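Home | News | Courses | Labs | Calendar | Staff directory | Search

Filed under: Student projects / Robotics and automation

Simulation course moves to levers, knobs and doors in second term

Students in the simulation section of the Paseo robotics course have started work on Skisenora, a set of manipulation tasks for a two-armed mobile robot. The project runs entirely in a physics simulator. It is scheduled to continue through December, when each group submits a task file, a controller and a log of its trials.

The course is taught by Upendo Tanui, who previously ran the introductory programming section. Enrollment this term is 32, divided into groups that share workstations in the Mohamedi lab. Each group is assigned one fixture type. The current list covers levers, rotary knobs, push plates, sliding latches and hinged doors. Groups do not trade fixtures during the term, but every group must be able to load and run the fixtures built by the others.

A task in Skisenora has four parts: a scene, a start pose, a goal test and a time limit. The scene file places the fixture on a wall and sets its joint limits, friction and damping. The start pose puts the robot within reach, or deliberately outside it, in which case the base has to be driven first. The goal test reads the fixture joint directly from the simulator state. A lever task, for example, is scored on the joint angle at the end of the trial, and contact between gripper and lever is logged separately and carries no points. 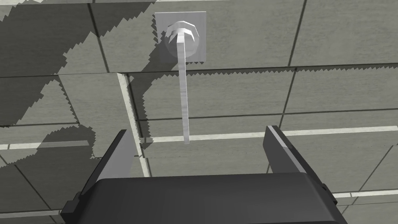 Approach direction has taken up most of the lab time so far. A flat bar close to a wall gives a parallel gripper little clearance. If the fingers come in square to the wall they can reach the surface before they close on the bar, and the contact solver then pushes the wrist back. Students are comparing three approaches: straight in with a shortened finger path, in from below along the length of the bar, and a single-finger push with no grasp at all. The single-finger push is permitted under the rules for levers and push plates. It is not permitted for knobs.

The groups record every trial, including the ones they stop by hand. At the last check the shared log held 1702 trials, of which 114 were marked invalid and set aside. The most common cause of an invalid trial is a start pose in which two collision shapes already overlap. The simulator resolves the overlap in the first steps by moving one body away from the other at high speed, and nothing after that point can be used. A script that checks start poses before a run has been added to the course repository, and all groups are now required to use it.

Tanui said the fixture joints were tuned to be slightly stiffer than the first drafts. "With low friction a lever will swing if you brush it," Tanui said. "The goal test passes and the student learns nothing about the grasp. We raised the damping and asked for the joint to hold its angle to the end of the trial."

Rendering is kept simple. Wall and floor materials are drawn from a small texture library, and shadow resolution is set low to keep the frame rate acceptable on the older workstations. Groups working from camera input alone have been told to expect coarse shadow edges and to test their detectors with the light in more than one position. Groups reading joint and pose data from the simulator are not affected. Both types of controller are accepted, and they are scored in separate tables.

The door group has the longest task in the set. Its trial begins with the base at a distance from the wall, and the controller must plan a drive, stop at a pose from which either arm can work, and then select an arm. Selection is done by a cost function the students write themselves. An early version considered only the distance from each gripper to the target, and it often picked an arm that would reach a joint limit halfway through the motion. The present version adds a term for remaining joint travel at the end of the planned path.
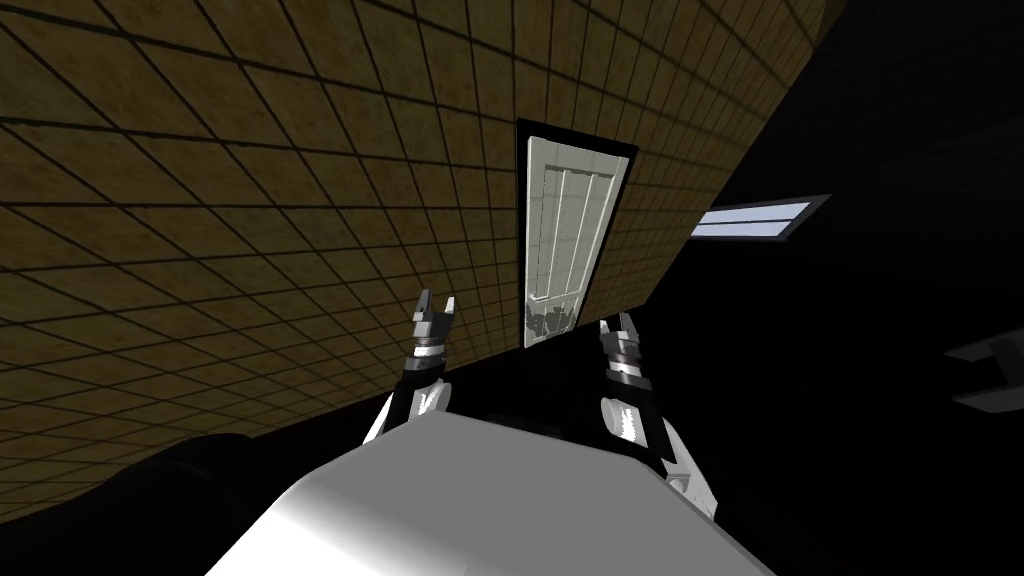 The two-armed robot in simulation, with the panelled door set into the tiled wall ahead.

Base placement is graded as its own item. A controller that stops too close leaves the elbows no room to fold, and one that stops too far away has to work near full extension, where small errors at the shoulder become large ones at the fingertips. The door group submits a reach map with its code, showing the base positions from which its planner finds a valid path. Other groups may use the map if they credit it in their notes.

Code is reviewed every second week. Each review lasts one class period and follows a fixed order: the group runs its task from a clean checkout, a second group runs the same task on a different workstation, and the results are compared. Differences in the final joint angle larger than 5 degrees have to be explained in writing. So far the differences have come from mismatched time step settings and, in one case, a local copy of the gripper model that had not been updated.

The gripper model itself is maintained by a separate pair of students under the name Uria. It defines the finger geometry, the closing force and the contact pads. Changes to Uria are announced on the class board before they are merged, and no changes will be accepted in the final two weeks of the term. Groups that need a different finger friction value may set one in their task file, provided the value falls within the published limits.

For the final evaluation, fixture positions will be drawn at random from a range given to the students in advance. Wall texture and light position will also vary. Each controller gets the same number of attempts on each fixture, with no manual resets between attempts. Scores are awarded for the final joint state, time used and number of unintended contacts with the wall. A trial that ends with the robot in collision scores zero regardless of the joint state.

The evaluation session is open to students from other sections, who may watch from the back row of the Mohamedi lab. Task files and the scoring script will be placed in the course repository after grades are returned. Students who want to enroll in the next simulation section need the introductory programming course or a passing score on the placement exercise, which can be taken on any lab workstation. The placement exercise covers coordinate frames, basic file handling and a short pick-and-place task using the Uria gripper.

Questions about the project should be sent to the Paseo course office.

Contact | Accessibility | Site map | Copyright Paseo Robotics Course. All rights reserved. | Back to top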